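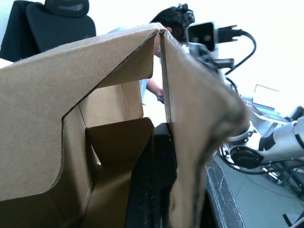 Seppälä says its box-return plan will cut packing waste. The numbers are thin.

Dec 14, 2025

Seppälä, the office supply company, wants its customers to stop flattening their cardboard boxes and start sending them back. Under a plan announced this week, business customers will be asked to keep the brown corrugated cartons their orders arrive in, fold the flaps open and hand them to the driver on the next delivery. The company says each box can make the trip four times before it has to be pulped.

The program is called Graltance, and it starts in March with 60 offices in and near the city. Customers who sign up will pay a deposit on every carton and get it back when the carton does.

It sounds fine on paper. Whether it will work in a real office, with desks and chairs and people trying to get through their email, is another question, and the company did not have much of an answer for it.

Plain corrugated board is cheap and light, and it gives up quickly. The flaps go first. Edges fray where hands grab them, the folds go soft, and a box that has been opened in a hurry rarely closes square again. Anyone who has moved apartments with boxes from the last move knows how the bottom feels by the end of it.

Kai Schmieder, who runs the program for Seppälä, said the cartons were tested before the launch. "We packed them, opened them and packed them again, and they held up very well," he said. Asked how heavy the loads were, he said they were "typical." Asked what a typical load weighed, he said he would have to check. A follow-up message sent the next morning had not been answered by the time this item was posted.

The one figure the company did put forward is that 66 percent of cartons in its own trial were fit to use again after the first trip. That leaves about a third that were not. It also makes the promise of four trips hard to follow. If a third of the boxes drop out after one use, and older boxes presumably do no better than new ones, very few would ever see a fourth. Schmieder said the later version of the carton is stronger. He did not say how many of those had been tried.

The trial itself was small. It used 119 boxes, all of them handled at Seppälä's own offices by people who knew they were part of a test. That is a friendly crowd. A shipping clerk at the end of a long shift may be less careful with the tape knife.

Then there is the matter of where the boxes go while they wait. A flattened carton slides behind a cabinet. An open one takes up the same floor space empty as it did full, and Graltance asks customers to leave them open so that drivers can look inside before taking them. Two or three next to a desk would be a nuisance. A week's worth would be a wall.

Santeri Peltonen manages the supply room at Grornness, a design firm that was offered an early spot in the program and turned it down. "I like the idea, I really do," he said. "But I have one closet, and it is full of paper. Where am I putting them?" He said his staff already breaks down boxes for the regular recycling pickup, which costs the firm nothing extra and takes a few minutes.

Peltonen also raised the deposit. Seppälä has not published the amount, and the sign-up form says only that it will be "modest" and "subject to review." A carton turned away by the driver as too worn does not earn the money back. The form does not explain how worn is too worn, or who settles it if the customer disagrees. With frayed edges and creased flaps being what cardboard does, that seems like something to spell out before asking people to sign.

A smaller rival, Sememura, tried something close to this with hard plastic crates and still runs it in a few buildings. Crates stack, and they last. They also cost far more up front, and Schmieder said Seppälä had looked at them and decided that customers "prefer cardboard." He did not point to a survey.

None of this means the plan is a bad one -- using a box twice is better than using it once. But the company is already calling Graltance a success in its sales material, three months before the first customer hands back a carton.

Sign-ups are open now on Seppälä's website. The company says it will publish return rates after the program's first season, though it has not set a date.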